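## 4. What the operators told us

I spent most of October 2023 on the phone with people who run water plants, and I came away with a messier picture than our survey gave us. We'd mailed 700 utilities a short form asking who they call first when a control system gets broken into. The form made it look simple. The calls didn't!

Take the two exercises at Plattner and Dinmont. Both towns had a written plan, both plans named a federal contact, and in both towns the night shift phoned the software vendor instead (Cararport in one case, Hesus in the other). My co-author Cyrill Stöckli reads this as a training gap. I'm less sure – the operators I talked to knew the plan perfectly well, they just trusted the vendor to pick up.

I also kept asking what "critical" meant to them, and I got 11 different answers. One plant manager counted the billing server. Another left out the chlorine controls, which surprised me a lot, and said they'd always been handled under a separate safety rule. If a government review wants to set its scope by asking the sector, it'll need to settle that word first.
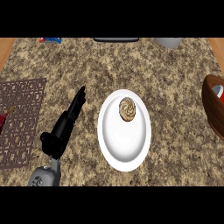 Figure 2. Plate with a small round cookie on a speckled granite countertop (rendered).

### 4.1 Who should get the first call?

Alois Prantl, who read an early draft, wanted us to recommend a single national hotline. I like the idea, but I can't get there from our data. We never tested one, and the smaller plants told me they'd want a local number on the wall next to it.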